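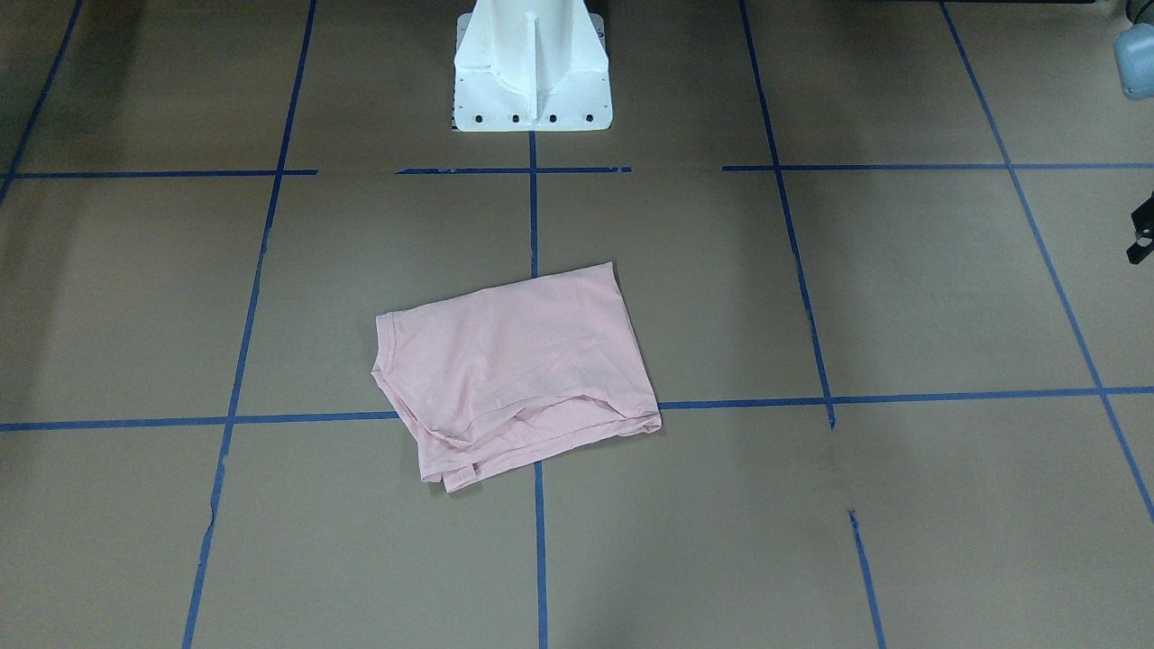 Budgeting for the second folding cell

Oct 7, 2019

The equipment request for next year is due at the end of the month, and several people have asked what is in it and why the number is higher than the one we gave in the spring. Vasanthi Kurup put the request together and most of what follows comes from her worksheet. Anil Varghese went through the floor and power sections. If you want the worksheet itself, ask either of them. It is still changing, so please don't forward old copies.

What we are asking for

The main item is a second robot cell for garment handling at the Plavell building, to sit next to the one we have now. The current cell is shared between the folding work and the sorting work, and the two need different table heights, different cameras and different floor layouts. Every changeover costs most of a day. In September we changed over more often than we had planned to for the whole quarter.

A second cell lets folding stay set up all year. Sorting gets the newer cell and the better lighting. We looked at running a night shift on the existing cell and decided against it, mostly over supervision. Someone has to be in the room, and we don't have the people.

The arm

We have quotes from Skirnine and from Kozłowski. Both meet the reach and payload we wrote down, and a T-shirt doesn't ask much of either one on payload. The differences are in what comes with the arm.

Skirnine's price includes the controller, the pedestal, the cable set and one year of phone support. Kozłowski's price is lower on the first page and then lists the pedestal and the cable set as separate lines further back. Once those are added the two are close enough that price should not decide it. Vasanthi has asked both for a quote on a single sheet with the same line items, so the comparison can be read without a calculator.

Delivery is the bigger difference. Skirnine says the arm can ship as soon as the order clears. Kozłowski won't commit to a date before the order is placed. If we go with Kozłowski, the request will include a line for renting a unit in the meantime, and that line may not be needed.

Neither quote includes a gripper. We plan to buy the same model we use now, plus one spare. Fingers wear out faster on knit fabric than we expected, and pads should be budgeted as a supply item along with tape and paper. Last year they were bought one at a time on the office card, which is how they ended up in the wrong account.

Pedestal and floor

This is where the spring number was wrong. The spring estimate assumed we could bolt the pedestal straight down. Anil had the slab looked at, and the spot we wanted has a patched section under it. The choices are to move the cell toward the back wall or to put down a steel plate that spreads the load past the patch.

Moving the cell is cheaper, but it puts the robot close to the door we use for deliveries, and the safety zone would block the door whenever the arm is powered. We are asking for the plate. The plate costs $700, and the anchor work is quoted separately by the same contractor.

Please don't order anchors yourself. The hole pattern on the base is different between the two suppliers, and we can't drill until the arm is chosen.

Floor covering and layout

Some of you have asked whether the request should include a proper printed mat for the work area. We priced one. It would be a plain brown mat with the grid printed on it, and it looks good, but the layout is still changing too often. Kraft paper and blue painter's tape can be pulled up and put down again in a morning, and the cost is low enough that it comes out of the supply budget.

The request has $400 for paper and tape for both cells for the year. That includes the wide rolls. Narrow rolls leave more seams, and the team working on the fold detection would like fewer seams. When you lay a new floor, leave the old tape measurements on the whiteboard until somebody has checked the new ones against them.

We will look at the mat again once the layout has stayed the same for a full quarter. Until then please use what's on the shelf before opening a new roll.

Garments

Test garments were left out of the spring estimate completely. They are not expensive one by one, but we go through them. A shirt that has been folded and dropped many times gets soft and stretched at the neck and hem, and it stops behaving like the shirts a customer would send us.

The plan is to buy 63 garments to start the year. Most will be plain T-shirts in light and dark colors, with a smaller number of long sleeves and a few towels. We want pale colors in the mix, since soft creases on pale knit are harder for the cameras and we would like to find those problems here before a customer does. Kamport can supply the T-shirts in mixed sizes without a minimum per color. Logos and prints should be kept out of the first order. They make the fabric stiff in one place and they are a separate test.

Retired garments go in the rag bin. Write the date on the label first so that we can work out how long a shirt lasts. We don't have that figure today, and the garment line in the request is partly a guess as a result.

Power, air and network

The new cell needs its own circuit. The electrician has been out once and will come back with a price when we tell him which controller we are buying. The request carries a placeholder taken from the bill for the first cell.

Air is already at the wall. We need a longer hose and a regulator. Network is one drop to the cabinet and one to the camera switch, and the building will do both without charge if we ask before the ceiling work starts.

Safety equipment

We are asking for a light curtain on the open side and a fixed fence on the other two. The first cell was built with a fence on all sides and a gate, and everyone who works in it says the gate is slow. People reset shirts by hand many times an hour. A light curtain costs more than a gate, and the worksheet shows both prices so that whoever approves this can see the difference.

The risk assessment is done by an outside firm. It has to be done again for the new cell even though the equipment is nearly the same. It also has to be done again if the cell is moved, so the position should be settled before we book them.

Staff time

Installation is planned at 3 weeks with two people. Week one is the plate, anchors and pedestal. Week two is the arm, controller and safety equipment. The last week is cameras, calibration and getting the folding program to run on the new arm. The first cell took longer than planned, and most of the overrun was calibration. Anil has kept the fixtures we made for that, and they should save time if we stay with the same camera mounts.

Training is a day for each person who will run the cell. Skirnine's training is at their site and Kozłowski will come to us, so travel is in one version of the request and missing from the other. It is a small amount either way.

What was cut

Three things were in earlier drafts and are out now. The second overhead camera for the existing cell can wait. The steamer was requested for preparing garments, and a household one will do the job. The storage racks will come from the building budget, where they should have been in the first place.

We also took out the extended warranty on the arm. Vasanthi's view is that the money is better kept as a repair line that we control. That line stays in our account if it isn't used during the year, and the warranty payment would not.

What we still need from you

If you use the current cell, send Vasanthi a list of anything you bought for it this year, including small items. Tape, blades, hose fittings, pads, storage bins and cable ties all count. Receipts are helpful but a list is enough.

If you have a customer project that will need the new cell in the first half of the year, send Anil the dates — even rough ones. He is building the schedule now, and the delivery question may come down to who needs the cell first.

Anyone with experience of either supplier's service department should talk to Vasanthi before the request goes in. We have good information on price and very little on what happens when something breaks.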